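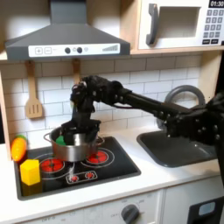
1. What we set out to check

Music blogs keep repeating that a surprise album "does better" than one with a long build-up. Our group wanted to know what "better" means. We picked the band Notwood, whose second album, Pavia, came out with no warning, and compared it with the singer Senow, who spent most of a year teasing a record called Işık.

Group members: Adwoa Asante, Nurhan Ersoy, Eylül Şimşekoğlu. Report handed in Jun 24, 2024.

2. What we did

We read 46 reviews and interviews and sorted them by when they ran. Nurhan also saved 3,430 fan comments from the two weeks after each release. Eylül and Adwoa each sorted the comments into six groups (praise, complaint, joke, tour talk, lyrics, other) and then compared. They disagreed more often than we would like, mostly over jokes.

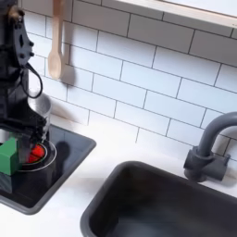 3. What we found

Pavia got more comments in its first two days. After that Işık pulled ahead and stayed there. A fan of either act could use our numbers to claim a win, and that bothers us.

Most reviews of Pavia spent their first paragraph on the release itself. Several barely mentioned a song. We doubt this counts as good press, whatever the label says.

4. Problems

Two albums prove very little. Notwood already had a bigger following, and we had no sales figures. Ataberk Gökçe, who read our draft, asked why we trusted comments at all, given that some accounts posted the same line over and over. We removed exact repeats but surely missed others.

We would not repeat the "surprise works" claim on this evidence. We would not repeat the opposite either.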